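**Dustpan** – a flat, open-fronted scoop with a handle, used for picking up crumbs, dust and other small bits. I've been putting the household pages of the Beltmont wiki together since August, and this is the one I get asked about most!

Short-handled pans go with a hand brush, while long-handled ones save your back (mine is 50 cm and I wouldn't be without it). A thin front lip matters more than anything else – a thick one just leaves you with that maddening line of dust. See also *Bin liner*, *Hand brush*.

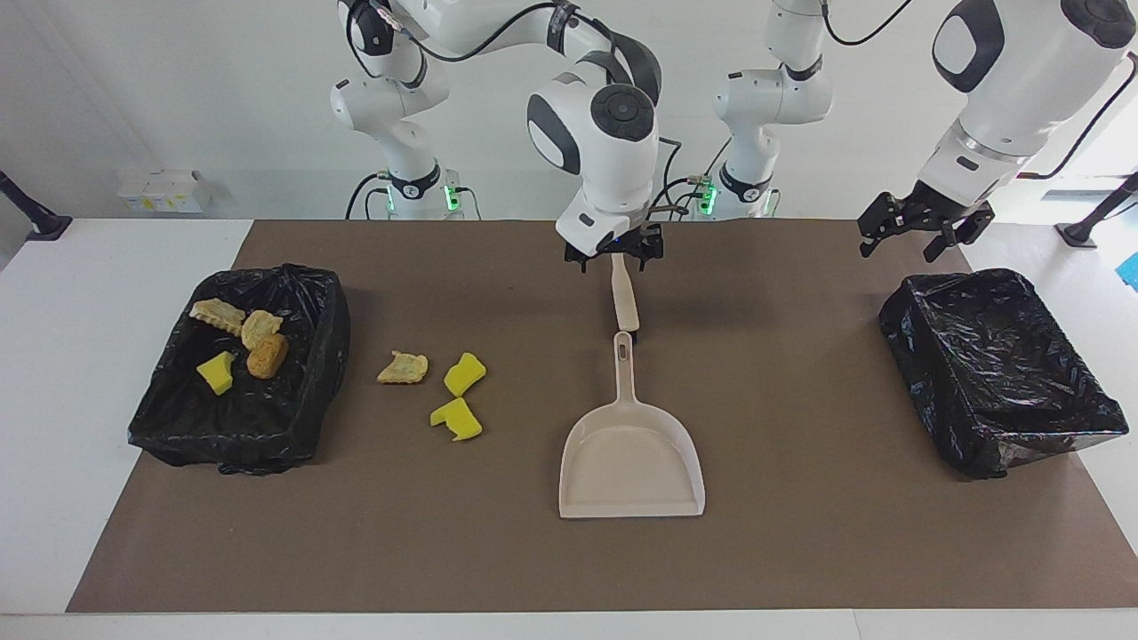 *Dustpan with a cream-coloured handle, beside scraps and a lined bin.*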